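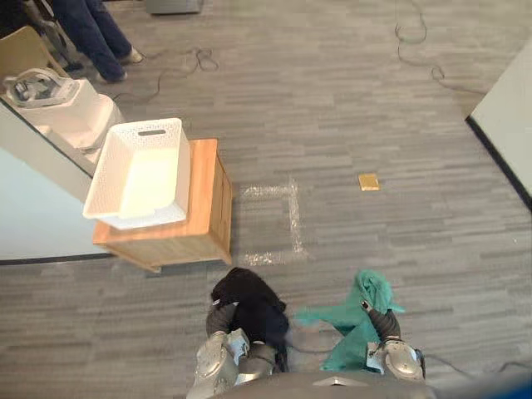

Jarura Help Desk
Ticket 145
Subject: Horkthorpe wedding series, episode 5 keeps jumping back to the recap
Status: Solved
Device: Asfaw streaming box
Plan: Household

Customer, 8:12 pm

Hi there! First let me say that I have been loving the Horkthorpe series and so has my whole household. My sister and I watched the first four episodes over two evenings and talked about the engagement dinner for longer than the dinner itself went on. So please take this as a message from a happy viewer who would very much like to see the wedding.

The trouble is with episode 5. It plays fine through the recap and the opening song, and then, right when the bride's mother sits down on the garden bench to talk about the guest list, the picture freezes for a few seconds and we are sent back to the beginning of the recap. The sound keeps going a moment longer than the picture does. We have now heard the first half of that sentence seven times and I still don't know who got left off the list!

I have turned the box off and on, and I've signed out and back in. Other shows play all the way through, including the old awards night specials. Captions are on, in English, because my sister likes them.

Help desk, 8:40 pm

Thanks so much for writing in, and I'm sorry you got stuck at such a good part. The detail about where it stops is a big help. Could you try two things for me?

On your Asfaw box, open Jarura, go to Settings, then Playback, and choose Clear Watch Position. That wipes the saved spot for every show on the profile, so jot down where you are in anything else first. Then start episode 5 from the episode list. Please don't use the Keep Watching row on the home page just yet.

If it still jumps, try it once with captions off and let me know what happens.

Customer, 9:26 pm

Okay, we did both. Clearing the watch position made no difference (and I forgot to write down my place in the baking show, but that's my own fault). Same bench, same freeze, back to the recap.

With captions off it went right past the spot! We watched a few more minutes, as far as the dress fitting, and then I turned captions back on and it jumped back again. So it does seem to be the captions. I also tried it on my phone with captions on, and it was fine there - a very small garden bench, but fine.

Help desk, 9:51 pm

That is wonderful testing, thank you. I tried the same thing on an Asfaw box here and got the same jump at the guest list interview. The caption file for episode 5 has a line with a bad time stamp, and the box reads it as an instruction to go back to zero. The phone app skips over it.

I've passed this along to Zisham, the company that prepares our captions, and asked for a corrected file. Until then you can watch with captions off on the box, or with captions on by phone or web browser. I'll leave this ticket open.

Help desk, 2:15 pm, follow-up

Zisham sent over a new caption file and it is live now. I played episode 5 from start to finish on the box with captions on and had no jumps. You may need to close Jarura completely and open it again so that it picks up the new file. If you downloaded the episode to your phone, delete that copy and download it fresh.

Customer, 10:04 pm

It works! We closed the app, opened it again, and watched the whole thing with captions, right through to the first dance. I won't say who was left off the list in case you haven't seen it - well, I suppose you have by now.

One small thing while I'm here: in the church part, the captions say "choir" when it's clearly the organ playing. It didn't bother us, but maybe Zisham would like to know. Thank you for being so patient with my long messages. You can close this one.

Help desk, 10:20 pm

So glad to hear it! I've sent the organ note on to Zisham as a separate request and am marking this ticket solved. If the jump comes back, reply here and the ticket will reopen.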